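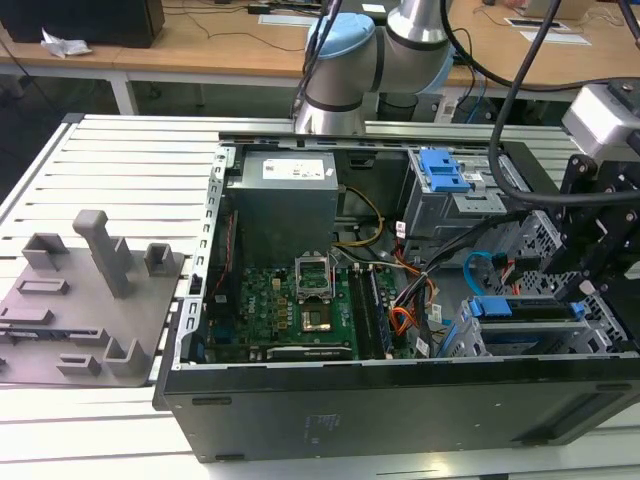 A desktop computer with its side panel off. The green board inside is the motherboard.

What Is a Haiku?

A haiku is a tiny poem that first came from Japan, and it is so short you can say it in one breath! In English, most haiku have three lines. The first line has five syllables, the second has seven, and the last has five again.

A syllable is one beat in a word. Clap as you say "frog" — one clap. Now try "butterfly" — three claps!

Many haiku are about nature, and lots of them give you a clue about the season. Read this one by Li-hua Cheung, who wrote it in fourth grade one October:

Red leaf on the pond
a small green frog climbs aboard
where will they sail to?

Can you clap out every line? Which word tells you it might be fall?

Haiku don't have to rhyme, so you are free to pick any words you love. Go outside, or look out a window, and find 2 things that are happening right now. Maybe a snail is crossing the path and a dog is barking far away. Put them side by side in your poem and see what they do together!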